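The Sandwich Line Learns to Pick

At the Isden commissary kitchen, the assembly station used to be a place where new hires were sent first. The work was simple to explain and tiring to do: take a portion from its compartment, set it on the bun, take the next. Since March, part of that work has belonged to a robot arm, and the three people who ran the station on each shift have jobs that look different on paper and in practice.

The arm was integrated by Teneck, a small firm that works mostly with food producers. It uses a two-finger gripper and a wrist camera, and it picks from fixed compartments beside the line. Consuelo Bermúdez, the production manager, chose assembly for automation over packing, which was the vendor's first suggestion. Packing already ran well. Assembly had the highest turnover in the building and the most wrist complaints.
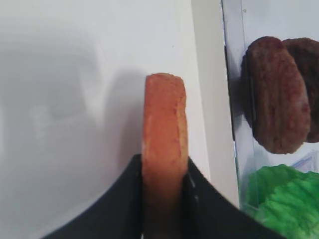 Bermúdez describes grip force as the setting that took longest to get right. Too little and a portion slides when the arm accelerates; too much and the coating cracks. The team settled on a separate profile for each item. A breaded piece held upright on its edge, with the fingers closing on either side, needs a lighter squeeze than its thickness suggests, and the profile for the brown hamburger patties in the next compartment does not transfer to it. Lettuce was left out of the first phase. A ruffled leaf offers no stable pair of faces to close on, and the person at the end of the line places it faster by hand.

Commissioning took 14 shifts. The arm ran beside the manual station during that time, and operators logged each failed pick with a code for the cause. The log reached 291 entries. Most fell under two codes: portion leaning in its slot, and portion gripped too low. Both were loading problems, and both were fixed by changing how the compartments were filled. The software was not touched.

That finding shaped the new roles. The station now has an operator and a loader, where it once had three assemblers. The third position moved to incoming inspection, which had been understaffed. No one was let go, although one assembler chose to transfer to Montoya, the company's other site, where assembly is still manual.

Nelly Alvarado had worked the line by hand and is now one of the operators. Her day begins with the calibration check, then a gripper inspection, then a short run at reduced speed. She decides when the arm stops. "Before, if I was slow, everyone could see it was me," she says. "Now if it is slow I have to find out why, and that can take longer than doing the work."

She does not describe the change as easier in every respect. Her wrists hurt less. Her attention is more tired at the end of a shift, and the station is quieter than she would like. Two people standing at opposite ends of a guarded cell do not talk much. Bermúdez has since shortened the time an operator spends at the cell before rotating out.

Pay was the other open question. Operators received a higher grade once they passed the internal test. Loaders did not, and several have argued that the commissioning log makes their case for them: the quality of the pick depends on the quality of the load. The grade review is still under way.

Small flat items remain the hardest category. A thin round slice lying on a smooth white panel gives the fingers very little height to work with, and its pale center has low contrast against the surface. Teneck has proposed a Brimik fingertip with a thinner edge. Alvarado has asked to run the trial herself, at reduced speed, with her own failure codes added to the list.

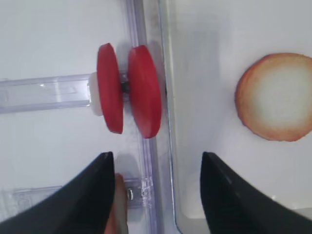 What the Second Phase Will Cover

The next stage adds slices to the pick list and a second cell on the opposite side of the line. Bermúdez has set conditions on both. The slices must run a full week within the current reject limit, and the second cell will not be ordered until the loader grade is settled. Training for the added operators is to be led by Alvarado, with paid hours set aside for it outside production time.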